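Gripper lets go early, no fault logged

remzi_t
Cup stacking cell. 19 drops out of 80 picks, always just after the lift. The log claims every one was a success. I envy its outlook.

vija.ots
Soft fingers? Check the force threshold.

remzi_t
Checked. Raised it in May, got the same drops with more squeezing.

hipolito_h
It's the wrist cable. It's always the wrist cable.

vija.ots
You said that about my printer.

hipolito_h
And?

remzi_t
Wiggled the cable, no change. Wrist view before a pick: 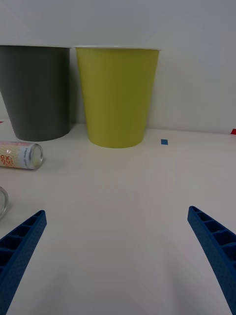
The open command seems to get sent twice, and the second one shows up 267 ms late. So I've been blaming the fingers for following orders.

hipolito_h
Late over which cable, though?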